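Project Report: Kit Sorting Cell, Fault Log and Changes
Niall Forsyth, March 2024

3. What went wrong

The Dekurel cell picks one part of each type from four yellow trays and lays them out on paper in the steel tray. We ran 100 kits in January. Boards and harnesses gave little trouble. The solenoids did, and 7 runs ended in an emergency stop.

The fault was always in the solenoid tray. The wires knot together, so when the left gripper lifted one part the others came with it. The force limit was set too high to notice the extra load - the arm kept pulling.
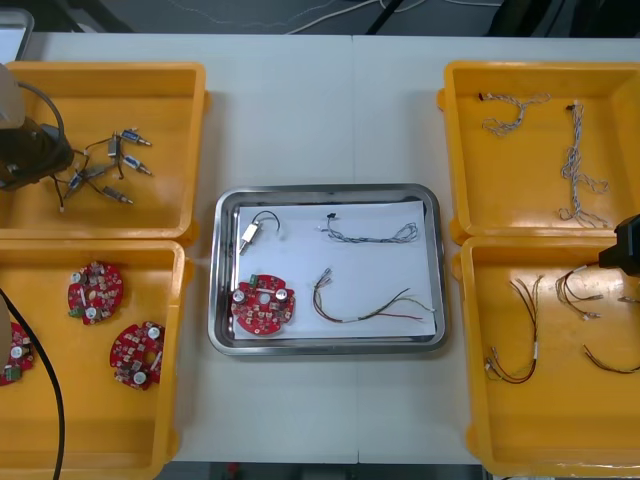
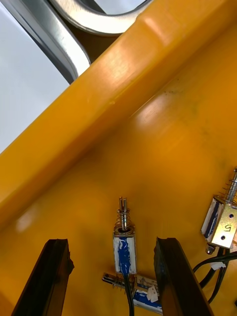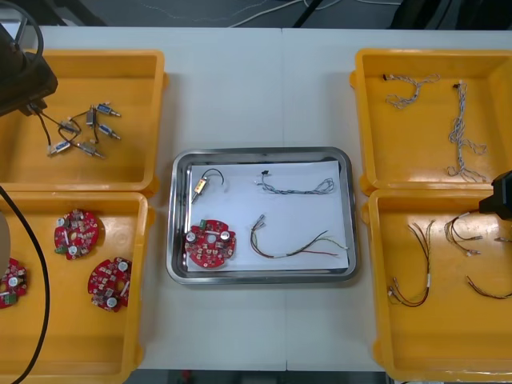
Solenoids in the upper-left tray (first and third) and from close up at the gripper (second).

4. Changes made

The lift now pauses just above the tray floor and compares the load with that of a single part. If it is over, the gripper opens and the operator is called. We also lowered the force limit on the left arm. Separating the wires by hand before loading is still needed, and we have not found a good way around it.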